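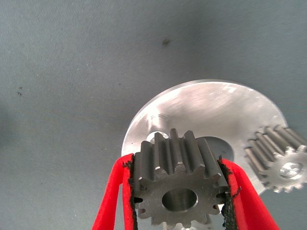 How many demonstrations does a policy need before it can put a gear where it belongs? More than we had budgeted for, and the count matters less than how varied the starting positions are.

3.2 Collecting the demonstrations

We gathered 760 demonstrations of gear handling at the Perkcombe lab over 27 sessions, with two operators taking turns. Each operator drove the arm by hand controller and was told to work at a natural pace, an instruction that both interpreted as "faster than the other one." Figure 1 shows the wrist view with a spur gear between the red fingers, the aluminum disc behind it and a second gear to the right. The policy sees this view and the joint readings, and nothing else.

Early sessions were too tidy. Operators set the parts out in the same comfortable layout every time, and a policy trained on those sessions learned the layout very well and the task hardly at all. From November on, starting positions were drawn by a script, which has no sense of comfort. Failed grasps were kept and labeled, over the objections of those who had made them.

Recordings were trimmed and checked in Vedow, our in-house labeling tool. We dropped any recording in which the operator paused to complain, as the arm tends to drift during speech.

Figure 1. Wrist camera view of a held spur gear, from the Perkcombe set.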